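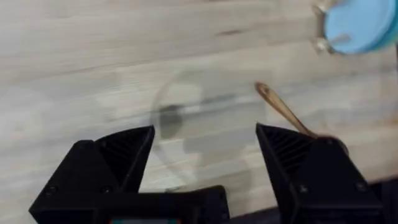
4. The things on the table

Figure 4. Glass bowl, wooden spoon and lidded jar on the pale table at Sondley.

4.1 Why I ended up writing about bowls

I came to the Sondley kitchen wanting to write about shelves. My first two visits were all shelves, and my notes from them are a bit dull, to be frank. Then I sat down with a cup of tea and found I'd been resting my elbow beside the objects people talked about most, the ones that never quite get put away. So this section is about the table and what lives on it: the clear bowl, the wooden spoon and the jar with the light blue lid (Figure 4).

I should say how I use the word "resting", as it does a lot of work from here on. A thing is resting when it is out on a surface, no one is using it, and the household would not call it untidy. A dirty plate isn't resting. A spoon by a bowl very often is. The Fikre study, which I lean on in Section 2, lumps all of this together as "surface clutter", and I think that loses most of what is interesting about a kitchen table (and is a little rude to the table).

4.2 The bowl

Clear glass is a funny thing to keep on pale wood. Look at the bowl in Figure 4 and you mostly get the curve of its rim and the grain of the boards bending a little where you see it through the glass. I missed it altogether on one of my early sketches of the table and had to draw it in afterwards in a different pen. The household didn't miss it at all. When I asked what was on the table, with everyone facing the other way, the bowl came first nearly every time.

What they told me, in one way or another, was that the bowl is where things go for a minute. Eggs before the pan, keys, the peeled garlic, a screw that has come out of something. It has no proper job and so it gets all the small ones. At Prultach, the other house in the study, the same part was played by a chipped enamel dish, and I had the very same conversation about it, down to the screw.

I did wonder whether being see-through matters. My own feeling is that it does. You can tell from the doorway whether there is anything in a glass bowl worth worrying about, though a shadow can fool you, and it fooled me more than once. The enamel dish at Prultach had to be walked up to, and people there complained a good deal more about things getting lost in it.

4.3 The spoon

The spoon is a simpler case and I'm fonder of it. It's a plain wooden one with a slender handle, a warmer brown than the table, which makes it the easiest thing there to spot. There is a pot for spoons by the cooker at Sondley and this one belongs in it, everybody agrees on that! Yet it kept turning up on the table, lying at a slant near the bowl, and when I asked whether it had been left out I was told no, it was "just there".

I've come to think of the spoon and the bowl as a pair, in the way that a pen and a pad by a telephone used to be a pair. Each one makes the other look as if it has been put somewhere on purpose. When I moved the spoon back to its pot (with permission, and feeling rather guilty), the bowl was cleared away that same evening. I only tried this the once, so please don't hang too much on it.

4.4 The jar

The jar sits further off, towards a corner. It's glass, with a round, flat lid in a soft sky blue and metal clasps at the side, and it was the one object on the table that no one ever described as being in the way. I put this down to the lid. A closed jar looks finished with. An open one, in the diary entries we collected through December, was nearly always written down as a job for somebody.

The clasps matter too, I think, more than the colour. Undoing them takes two hands and a bit of attention, so people don't drop things into the jar in passing as they do with the bowl. One page in the Sondley diary says simply "jar = kept, bowl = for now", and I could have saved myself several pages by quoting that and stopping.

4.5 The table itself

All of this depends on the table. The house dates from 1908 but the table is a good deal younger, with long streaky grain and a small dark mark in the wood that I took at first for a crumb and tried to brush off. The household used that mark as a landmark when giving directions ("just past the knot"), and I ended up doing the same in my notes.

Of the 30 diary pages from Sondley, 22 mention the table by name, and far fewer mention the shelves I had come for. The coding sheet we borrowed from the Zornness project had no line for tables at all, only for "storage" and "work surface", so I added one by hand. A table with a bowl, a spoon and a jar on it is a bit of both, and I've coded it as both wherever the diary didn't make the choice for me. Section 5 goes through the evening clear-up in the two houses, where that double coding starts to cause trouble.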